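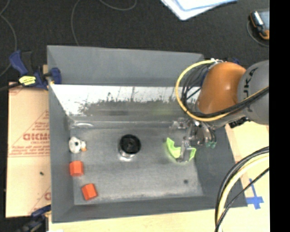

A gray bin with a few small parts in it.

1/
Good evening to all who follow me for the old stories. I promised in May that I would retell the siege of Petberg from the Lay of Fakar, and then I was silent for a long time. Tonight I will do it, in small pieces.

2/
I use the edition of Þórey Skov. It has 52 stanzas for this part. My own copy has coffee on page 50, so one stanza I quote from memory. Please forgive me.

3/
When the story begins, Fakar has already lost his father's hall. He sits in the marsh with his two sisters and eats what the birds leave. Each morning a rider comes from Petberg and asks him one question: "Do you kneel today?"

4/
Each morning Fakar answers, "Ask me tomorrow." The rider goes home. In the poem this is repeated nine times with almost the same words, and when you hear it read aloud you begin to wait for it, like a child.

5/
On the tenth morning the rider does not ask. He gets down from his horse and says, "My lord has 1000 men behind the wall, and he does not sleep. What have you done to him?"

6/
Fakar says, "I have answered politely."

I love this line very much. I tried to put it into English in several ways and all of them were worse.

7/
Now comes the older sister, Briem. She is the one who can make plans. She tells the rider to stay and eat, and she gives him the best place by the fire. Her brother is angry about it, he says there is only one fish.

8/
"Then he will have the fish," says Briem, "and you will have Petberg."

9/
The rider eats. After the meal he talks, because a guest must pay with news. He tells of the gate that opens inward, of the well which is outside the second wall, and of the lord who walks on the roof at night with a lamp and counts his own guards.

10/
Adalberto Fontes wrote to me once that this is treason and the rider knows it. I read it another way. For me he is a tired man who has been given the last fish of the house, and he pays what the fish is worth.

11/
The younger sister has no name in the poem. She is called only "the one who listened." She goes to the well at night, alone, and she sings there. The guards on the wall think that it is a drowned woman. They do not come for water anymore.

12/
Three days without water. The poet is very short here, just two lines, and the second line is only about the horses. Some people find it cold. I cannot read it without stopping.

13/
On the fourth night the lord comes down from his roof. He opens the gate himself and carries his lamp to the well. The younger sister is sitting there. He says, "Are you dead?" She says, "Are you thirsty?"

14/
He drinks. She asks him, "Do you kneel today?" – and he is on his knees already, of course, at the edge of the water.

15/
So Petberg falls and no sword is drawn. Fakar arrives when it is finished. He is a little offended, I think. He had prepared a speech, and the poem gives us the whole speech anyway, spoken to the horses.

16/
A question from Esben Hafþórsson, who reads faster than I post: what happens to the rider? The lay does not say. In the Isthorpe manuscript there is a later hand which added that he kept the well and grew old beside it. Þórey Skov prints this in small letters under the text.

17/
I choose to believe the small letters.

18/
For those who want to hear it: Elínborg Thygesen reads the well scene slowly, with long pauses after the questions. Grímur Vídalín does it faster and makes the lord almost funny. I prefer hers for the evening and his for the bus.

19/
Next time I will tell how Briem divides the hall, and why she keeps the fish bones above the door. It is a longer part and there is a lot of family law in it, so give me some weeks.

20/
If I made mistakes in the English, you can write them to me. I correct them in the blog version. Good night, 23 December 2022, and snow here since noon.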